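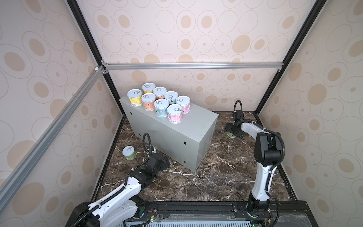
Cans, cans and more cans!

Home | Stories | How Stuff Works | Ask Us | Games

Why doesn't food in a can go bad?

Hi, it's Lotte again! Last Wednesday I ate peaches for breakfast, and those peaches had been sitting in my kitchen cupboard since before my niece learned to walk. They tasted great. So how come a fresh peach gets fuzzy in a week and a canned one doesn't?

The answer is germs. Tiny living things called microbes (way too small to see) land on our food all the time. They love peaches as much as I do! They eat, they grow, they make more microbes, and pretty soon your peach is brown and smelly.

To make canned food, people put the food in a can and seal the lid on tight. Then the whole can gets heated up, hot enough to kill the germs that would spoil what's inside. New germs can't get in, so the food stays good for a very long time.

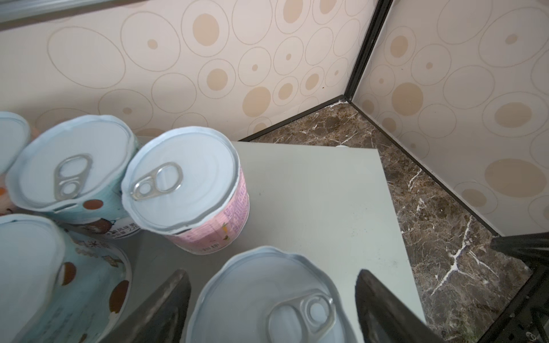 How does the lid stay on?

No glue stick could do this job! A machine takes the edge of the lid and the edge of the can and rolls them up together, then squeezes them flat. Try it with two sheets of paper: hook the edges over each other, fold, fold again, and press hard. That folded bit is called a seam. Run your finger around the top of a can next time and you'll feel it.

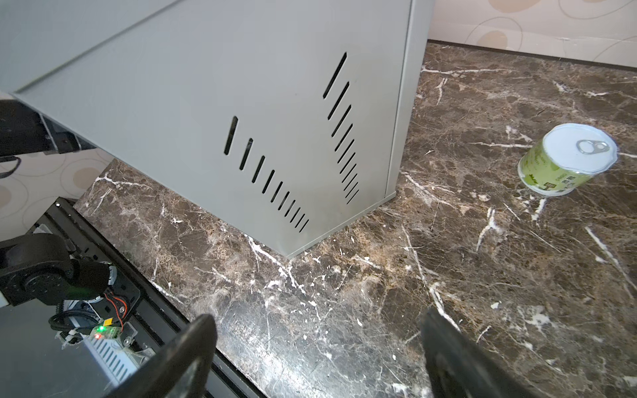

A ring pull works like a little lever.

When you lift the ring, its nose pushes down on a thin line pressed into the lid. The metal is weaker along that line, so it gives way there first. Pop! Then you pull and the lid peels back. Let a grown-up do this part, because the edge is really sharp.

Before ring pulls you needed a can opener, and the very first cans came before can openers too! People used a hammer and chisel to get at their dinner. I'd have starved, I think.
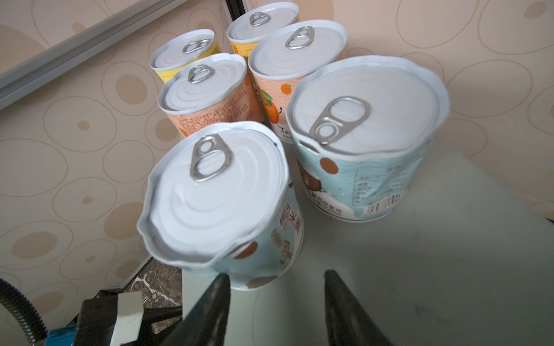 Adom Baidoo writes: My grandma says you should never eat from a can that's all puffed up. Is she right?

She sure is, Adom! A swollen can may mean germs got in, or some weren't killed, and they're making gas. Don't open it and don't taste it. Show a grown-up, and they can get rid of it safely.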